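Schreibtischplatte Vudona mit Kabeldurchlass

Helle, honigfarbene Maserung, ein Loch, sonst nichts. Mehr haben wir uns nicht getraut.
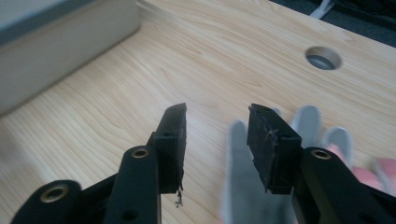 Tischplatte Vudona in heller Holzoptik, rechts hinten der Kabeldurchlass mit grauem Kunststoffring.

Artikelnummer: Vudona 112
Lieferumfang: Platte, Einsatzring für den Durchlass, Beutel mit Schrauben, eine Montageanleitung
Nicht im Lieferumfang: Gestell, Lampe, Ordnung

Zur Platte

Eine Schreibtischplatte ist ein Produkt, über das sich schwer schwärmen lässt. Sie liegt da und trägt, was man ihr zumutet. Wir machen sie trotzdem seit neunzehn Jahren bei Skerkura und haben zur Maserung inzwischen mehr Meinungen, als in einem Verkaufsgespräch gesund ist.

Bei der Vudona laufen die Linien in langen Bögen, dazwischen sitzen weiche ovale Figuren und dunklere braune Streifen. Manche Kunden sehen darin Augen, manche Landkarten. Miłosz Sobczak aus der Fertigung sieht Ausschuss oder keinen Ausschuss, und wir schließen uns ihm an. Jede Platte fällt etwas anders aus. Wer zwei Platten nebeneinander stellen möchte, vermerkt das bitte bei der Bestellung, dann suchen wir ein Paar heraus, das sich wenigstens verträgt. Zwillinge können wir nicht liefern, auch nicht gegen Aufpreis und auch nicht nach dem dritten Anruf.

Der Ton ist blass honigfarben. Im Katalog vom März stand »Champagner«. Das war ein Versehen der Grafik und wird sich nicht wiederholen.

Zum Loch

Der Durchlass ist rund und serienmäßig mit einem grauen Kunststoffring eingefasst. Er sitzt im hinteren Bereich der Platte, wo man ihn beim Schreiben nicht unter dem Ellbogen hat. Durch ihn führen Sie Netzkabel, Ladekabel, Monitorkabel und jenes eine Kabel, von dem im Büro seit Jahren keiner weiß, wohin es gehört. Große Netzteile passen nicht hindurch. Stecken Sie in diesem Fall den kleineren Stecker von unten nach oben, dann erledigt sich die Sache meistens von selbst.

Einen Deckel für den Durchlass bieten wir als Zubehör an (Bostis 30, grau). Er hat eine Aussparung für die Kabel und verhindert, dass Büroklammern den kurzen Weg nach unten nehmen. Auf Wunsch fertigen wir die Platte auch mit dem Durchlass links oder ganz ohne. Ein nachträgliches Versetzen ist nicht möglich. Die Frage kommt öfter, als man denkt.

Aufbau

Die Unterseite ist für das Gestell Sikora vorgebohrt. Wer ein eigenes Gestell verwendet, bohrt selbst vor und klebt sich vorher etwas Band als Tiefenmarke an den Bohrer. Platten mit Bohrloch nach oben nehmen wir nicht zurück, heben aber gern Fotos davon auf.

1. Die Platte mit der Oberseite nach unten auf eine weiche Decke legen.
2. Gestell auflegen und ausrichten. Der Durchlass gehört nach hinten, also zur Wand.
3. Schrauben erst alle lose ansetzen, danach über Kreuz festziehen.
4. Zu zweit umdrehen. Zu zweit heißt: mit einer Person, die nicht gleichzeitig telefoniert.
5. Den Ring von oben in den Durchlass drücken, bis er rundum aufliegt.

Iwona Cieślak vom Kundendienst veranschlagt für das Ganze 47 Minuten. Sie hat dabei allerdings auch Kaffee gekocht.

Pflege

Mit einem leicht feuchten Tuch wischen, in Richtung der Maserung, anschließend trocken nachreiben. Scheuermilch, Stahlwolle und gut gemeinte Hausmittel bleiben bitte in der Küche. Der Ring lässt sich zum Reinigen herausnehmen — darunter sammelt sich mit der Zeit einiges an Krümeln, je nach Mittagspause.

Heiße Tassen gehören auf einen Untersetzer. Schwere Geräte beim Umstellen anheben und nicht schieben, ihre Füße hinterlassen sonst Spuren.

Stimmen aus der Kundschaft

»Sie ist flach und sie steht. Das war bei der vorigen nicht der Fall.«
Czesław Mazurek

»Schöne Maserung, leider sieht man davon unter meinen Papieren wenig. Vier Sterne.«
Milagros Salinas

»Ich wollte das Loch links und habe beim Bestellen rechts angekreuzt. Jetzt steht der Drucker eben auf der anderen Seite. Man gewöhnt sich.«
Stanisława Dudek

Lieferung

Die Platte kommt liegend verpackt, mit Kantenschutz aus Karton, bis zur Bordsteinkante. Die Lieferung in die Wohnung kann im Warenkorb dazugebucht werden. Prüfen Sie die Ecken, solange der Fahrer noch da ist, und lassen Sie Schäden auf dem Lieferschein notieren. Rückgabe unmontierter Platten innerhalb von 30 Tagen, möglichst im Originalkarton.

Passend dazu: Gestell Sikora, Durchlassdeckel Bostis 30, Ersatzring grau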